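2019-07-31
Gendton bench, planner branch

Picked up the replanning stall again. Same as in February: Cropper hands over a new segmentation, planner throws away the whole path and starts from nothing. Arms sit there thinking. Changed it to keep the old path if the goal has shifted by less than 4 cm — seems sane, need to check it isn't hiding a real bug.

Log timestamps were out between left and right arm. Found it, the Fleltard bridge stamps on receipt and the right arm queue was backed up. Now stamping at source. Queue cut to 2. Don't put it back up without telling me.

Planner timeout is 500 ms in the config but the launch file overrides it. Took the override out. Three launch files do this, only fixed the one we use, othres still to do.

Nirkalora viewer crashes if the point cloud is empty. Put in a guard, ugly, works for now.

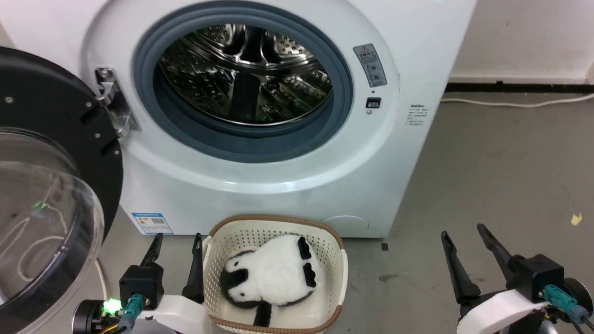 Reach planning for the load task next. Collision model still treats the washer as one solid box, so every goal inside the drum gets rejected before the solver even looks at it. Need a proper opening: ring for the gasket, cylinder behind it, and the open door as its own body on the left. Glass bulges out a fair way so a flat disc won't do, use a dome. Depth will be rubbish on the glass and on the shiny drum, so fit both from the model and mask those pixels out. Pick target is the panda in the basket, Cropper will probaly split it into black bits and white bits — merge by distance before grasp scoring. Basket rim goes in as an obstacle for both grippers.

To do: dome mesh, mask, merge step, then rerun the left arm goals with the new model.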